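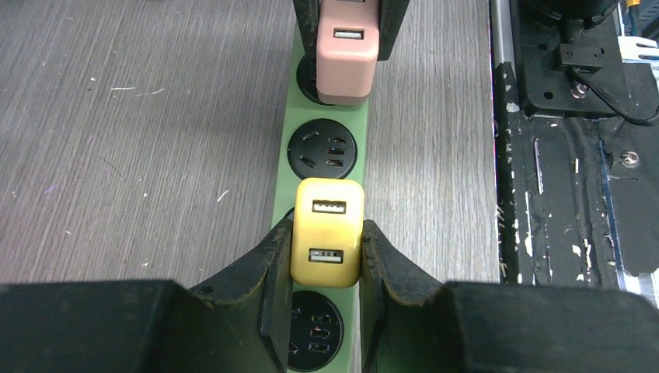
Story Night is moving, and we have a new prompt

January 14, 2019

Hi everybody, quick bit of news from me, because my inbox is filling up with the same question. Yes, Story Night is leaving the back room at Hestine Books! We've been squeezing in there since the summer before last, and at the holiday reading I counted people sitting on the stairs, on the radiator cover and (sorry, Linda) on the gift wrap table. So starting in February we'll be at the old Drekden Hall on Setiawan Street, which holds almost 300 and has a real stage and a coat rack.

Same deal as always. You put your name in the bowl, and if I pull it you get up and tell us something true from your own life. The hall needs us out earlier than the bookstore did, so I'm only pulling 2 names before the break now, then as many as we can fit after. Please don't bring notes longer than an index card. I will be looking at you, Table Four.

The new written prompt is up on the site too, and it's "The Job I Lasted One Day At." I already posted mine, which involves a cannery, my cousin's boots and a bus I should have caught. We got 23 stories for the last prompt, "Borrowed and Never Returned," and I loved reading every one of them, even the two about the same canoe. Keep it under 2,000 words if you can. Comments are open, and writers really do read them, so say something nice if a story got to you.

The one everybody keeps asking me about is Ryszard Czarnecka's piece about learning to drive his aunt's bread van on the Grerkulell road with the back doors tied shut with a bathrobe belt. He read it out loud in December and I laughed so hard I missed my own cue to thank him. He tells me there's a second part, where the aunt finds out, and he's promised to have it ready for us by July. Ryszard, it's in print now, so you're stuck with it.

Doors at the new place open at seven, and there's parking behind the hardware store after closing. Coffee is still a dollar and still made by me, so maybe eat something first.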